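Norkidberg demonstration rooms: walk-round checklist, with comments

Covers the hand-held grippers and the remote-control station. Complete before the first demonstration and again after the midday break. Comments are typed up from the paper sheet by Lejla Atanasov, spelling corrected, tone left alone.

Checked by: Noemí Lozano
Second signature: Chin-lung Mok
Task set: folding and stacking clothes, bedroom
Month: September

PART A. HAND-HELD GRIPPERS

A1. Both fingers fitted and tight. PASS
Comment: Left finger on the spare could be wobbled with a thumb. Tightened. It had been reported as "a bit lively", a phrase I would like to see retired.

A2. Fingers open and close fully, no sticking. PASS
Comment: Squeezed each one 20 times as the sheet demands. My forearm wishes to lodge an objection.

A3. Finger pads free of fluff. FAIL, then PASS
Comment: The task is clothes. There will be fluff. Cleaned with the brush, which also had to be cleaned.

A4. Housing screws present and flush. PASS

A5. Label readable and matches the logbook. PASS
Comment: One logbook entry gave a number we don't own. Corrected by Nicanor, who has handwriting like a seismograph and was the obvious suspect.

A6. Lens wiped with the proper cloth. PASS
Comment: The proper cloth is the grey one. A sleeve is not on the list of approved cloths, and neither is the other sleeve.

A7. Battery above 72 per cent at the start. PASS

A8. Grip counter below 3,000 since last service. PASS
Comment: Getting on for it. Book the service with Ova now and they may answer before Christmas.

PART B. THE ROOM AND THE PERSON

B1. Walkway between bed and wall clear. PASS WITH COMMENT
Comment: Clear enough to walk. Anyone working with a gripper in each hand looks at the gripper tips and at nothing else, so "clear enough" needs to mean clear enough for somebody who has forgotten they own feet.

B2. Cables off the floor or against the wall. PASS WITH COMMENT
Comment: Moved on the first round. Had a second look after lunch and moved them again. They migrate.

B3. Long hair tied back, cuffs fastened, no dangling jewellery. SEE COMMENT
Comment: Rule applies to everybody, including the person who wrote it. Bobbles are in the tin by the door.

B4. Clothes for the task laid out in the starting order. PASS
Comment: Nayeli's order card is taped inside the cupboard. Please stop improving it. The robot learns whatever we do, and last month it was very nearly taught to put a sock away inside a pillowcase.

B5. Demonstrator knows the stop word. PASS
Comment: The stop word is "stop". A suggestion to change it was heard and declined.
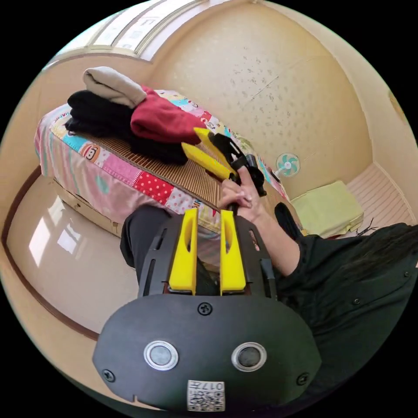
Why demonstrate with hand-held grippers when the remote-control station can do the same job?
They are quicker for soft things like clothes, as the person feels the cloth tug and slip directly, while the station is kept for tasks where we need the real arm's reach and speed from the start.

PART C. REMOTE-CONTROL STATION

C1. Emergency stop pressed, arm halts, reset works. PASS
Comment: Tested from the chair and from the doorway. The doorway button is stiff. Celtberg say this is normal. Celtberg do not have to press it.

C2. Delay between hand and arm below the limit of 174 milliseconds. PASS
Comment: Reading was 127. It climbs when the office upstairs starts its video calls, so take the reading at a busy hour and not at eight in the morning when the building is asleep and everything looks marvellous.

C3. Arm returns to its rest position when the handles are released. PASS

C4. Taped line on the floor visible and unbroken. FAIL
Comment: Tape has been worn to a rumour near the door. Replace before anyone uses the station. Nobody stands inside the line while the arm is live, even to pick up a shirt. Leave the shirt.

C5. Chair height locked. PASS
Comment: It sinks if you lean back. Don't lean back.

PART D. RECORDING

D1. Old takes cleared from the cards after copying. PASS
Comment: Copied to the Janjua drive first, checked, then cleared. Please keep it in that order.

D2. Bad takes marked as bad. PASS WITH COMMENT
Comment: Dropping a garment and picking it up again is fine and should stay in. Dropping it, swearing and kicking it under the bed should be marked bad. There is a box for this on the form.

D3. Demonstrator breaks taken and written down. FAIL
Comment: Two sessions with no break entered. Tired wrists make sloppy folds, and sloppy folds get copied very faithfully.

ACTIONS

C4: new floor tape. Chin-lung, before the station is switched on.
A8: service request to Ova. Lejla.
D3: breaks to be entered at the time, in pen. Everyone.
C1: ask Celtberg again about the doorway button. Noemí, with low hopes.

Reply from Chin-lung, added below the signatures: tape laid, two layers, yellow. Chair also looked at. It still sinks.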